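Filed under: Robotics / Hardware / Interviews

Jurgita Kļaviņa has stopped believing brochures. She spent January comparing two hand-held grippers, the Cirton and the Mostero, and she isn't in love with either.

"The Cirton people told us 98 per cent of recordings would be usable," she says. "On whose table? Doing what?" Her own test was dull on purpose: small boxes and a drawer, 201 tries with each pair.
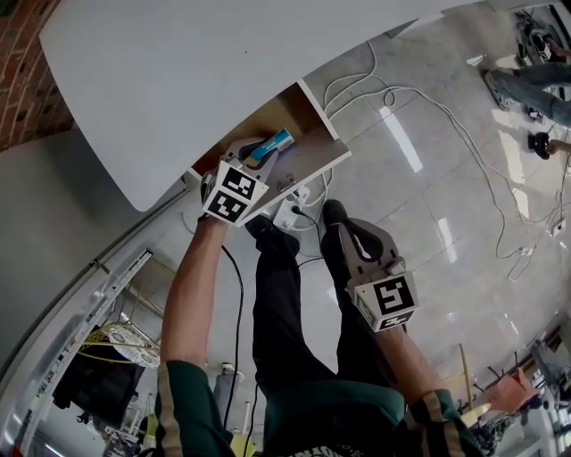
A gripper in each hand, the left one closed on a small box at the drawer.

She lost 30 of the Cirton recordings when the tracking dropped out, mostly with the hands low down. The Mostero lost fewer but made her wrists ache. I suggest that sounds like a win for the Mostero. She pulls a face.

"For an hour, maybe. Try it until four in the afternoon."

What about the cheaper Awan fingers, which fit both? "They fit," she says – and leaves it there.

She is no kinder about the markers. "Everyone says the cubes solve it. They solve it while the camera can see them."

She hasn't placed an order. A third pair is due from Utance, and she wants to run the drawer again first.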